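Search the archive
Advanced search | Sort by date | Go

[harneo-finishes] Re: Raised grain under water-based topcoat

> I'm getting a rough surface after the first coat on birch and maple
> offcuts, even when I sand to 200 beforehand. Wiping with a damp rag
> first helps a little. Should I be sanding to a higher grit, or
> thinning the first coat? Product is the Loltau clear satin, straight
> from the can, foam brush.

Sanding higher won't fix this by itself. The fibers that stand up are the ones the abrasive bent over or cut partway through, and a finer paper leaves more of them lying flat until water reaches them. Past a certain point you are also burnishing the wood, and the first coat has less to hold on to.

What I do on pale, close-grained stock:

1. Sand to 100, then 150, then 200. Vacuum between grits. Do not skip 150.
2. Wet the whole face evenly with a sponge. A damp rag is usually too dry. The surface should look uniformly dark for a few seconds.
3. Let it dry fully. In my shop in April that is overnight. Two hours is not enough, even if it feels dry to the hand.
4. One light pass with fresh 200, by hand, along the grain. Stop as soon as the fuzz is gone. If you keep going you expose new fibers and are back at step 2.
5. First coat thin, unthinned product. Sand that coat with 600 once it powders cleanly.

On thinning: adding water to the first coat puts more water into the wood, so it works against you. If you want a thinner film, use less material on the applicator. I have had better results with a short-nap pad than with foam, which tends to leave ridges at the overlap.

A sealer coat of dewaxed shellac is the other route. It raises very little grain and the Loltau sticks to it without trouble. The drawback is color. Even the palest shellac warms maple slightly – on a large flat panel the difference shows against an unsealed piece.

Someone asked last month whether small painted parts should get the same treatment as flat boards.

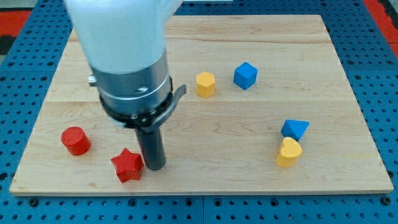

For parts of that size I skip the sponge and dip them in clean water, then dry them on a wire rack so that no face sits against a flat surface. End grain needs a second round. It drinks the first coat and goes rough again, and a color coat makes the roughness more obvious. Seal the end grain twice, sand with 600, then apply color. A flat board gets the sequence above with no changes, but do both faces the same day or it may cup.

Two things I have not settled. The Grerkiser sanding sponges are sold as equivalent to 200 paper, but the scratch pattern I get is closer to something coarser, and it varies between packs. And I have no useful numbers for the Hashmi crosslinker in the first coat. It makes the film harder to sand, so for now I add it only to the last coat.

If you post back, include the humidity in your shop and how long you waited between wetting and sanding. Most of the bad results in the archive come down to that interval.

>> Is there any reason to go to 1,000 between coats?

Not between coats. On the last one, if you intend to rub it out, yes.

_______________
harneo-finishes mailing list
This site uses cookies to remember your archive settings. Accept | Decline
Contact the list owner | Copyright Harneo list members | Back to top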